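Munness House Shared Kitchen
Progress report to the Lacroix Fund, February

Dear friends at the Fund,

It is a pleasure to be writing to you again, and this time with a good deal more to tell than in the fall, when most of what we had was a floor plan and a long list of wishes. The kitchen is open, people are cooking in it, and on most mornings the smell of toast reaches the front stairs well before seven.

Where the money went

The largest part of your grant paid for the counters and the fitting, which Ranico finished ahead of the holidays. We went back and forth over the countertop for longer than I care to admit (samples lived on my desk for weeks), and in the end we chose the white marble with the gray veining. Residents were fond of it from the start, and it brightens a room that never got much sun. We have asked everyone to wipe up coffee and lemon juice right away, and by and large they do.

Small appliances came to $293 against the $300 we had set aside. That covered the toaster oven and the two-slot toaster, both of which are in use every single day. The remaining $7 went into dish towels, and we could happily have bought twice as many! Delivery and hauling away the old cabinets cost $370, a little more than I had hoped, and we met the difference from our own house budget.

How the breakfast corner is working

We put everything for breakfast at one end of the counter, so that a person making toast isn't in the way of a person chopping onions. It has made the early hours much calmer. The coffee things live beside the toaster now, and the late risers have stopped hunting through the cupboards for them.

Two matters are still open. The first is cords. There are more of them on the counter than I would like, and Wudon, our electrical contractor, will come back to look at adding outlets along the backsplash. The second is storage for bottles and canisters, which tend to settle at the back of the counter and stay there. A narrow shelf would help, and we are pricing one now.

Next steps

By the next report we hope to have the shelf up, the outlets settled, and a simple cleaning rota that people will really follow. Thank you, warmly, for your patience and your trust in us.

With kind regards,
The house manager, Munness House
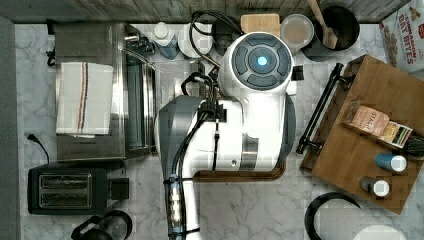 Which appliances are on the breakfast counter now?

A toaster oven and a black two-slot toaster, both paid for out of the small appliances line.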